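自動車工学概論 第14回 講義資料
電動小型トラックの駆動用電池と積載量

1. 前回の補足
前回扱った回生制動の効率は平坦路での値である。降坂時は電池の受入可能電力が上限となり、余剰分は摩擦ブレーキが負担する。満充電に近い状態で出庫する車両ではこの影響が大きい。

2. 車両総重量と電池質量
車両総重量の上限が定まっている場合、電池質量の増加はそのまま最大積載量の減少になる。最大積載量 P は次式で表される。
P = G − (C + B + D)
G：車両総重量、C：電池を除く車両質量、B：電池質量、D：乗員質量
設計の初期段階では C を一定とおくことが多いが、電池搭載量を増やせばフレームの補強が必要となり、C も増加する。演習では補強分を無視してよい。

3. 計算例
配送用車両 Danladi（Nodov社）の仕様を用いる。電池容量は32 kWh、電池パック質量は251 kgとする。パックのエネルギー密度は
32000 ÷ 251 ≒ 127 Wh/kg
である。セル単体の値はこれより高い。差は筐体、冷却板、配線および制御基板の質量による。両者を混同した答案が毎年見られるので、単位と対象を必ず明記すること。 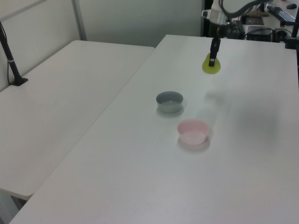 次に容量を2倍にした場合を考える。パック質量が容量に比例すると仮定すれば、積載量は251 kg減少する。一方、航続距離は2倍にはならない。車両質量の増加により転がり抵抗と加速に要するエネルギーが増えるためである。ただし空気抵抗は質量に依存しないので、高速巡航では増加分の影響が相対的に小さい。

4. 牽引時の扱い
被牽引車を接続すると、前面投影面積と抗力係数の双方が変わる。Desent社の牽引仕様では、箱形の被牽引車を標準条件としている。平床形に対する値をそのまま流用してはならない。

5. 充電計画
運行計画では、1日の走行距離に加えて荷役中の停車時間を考慮する。停車中に普通充電が可能であれば、搭載容量を小さくして積載量を確保できる。Vodo営業所の運行表（配布資料2）では、午前便と午後便の間の停車がこれに該当する。低温時は受入電力が低下するため、冬季の充電時間は別に見積もる。

演習課題
(1) 電池容量を14 kWh減らしたときの積載量の増加を求めよ。パック質量は容量に比例するものとする。
(2) (1)の車両が配布資料2の午後便に使用できるか検討せよ。暖房の消費電力は各自で仮定し、根拠を示すこと。

提出期限：2019年11月14日、講義開始時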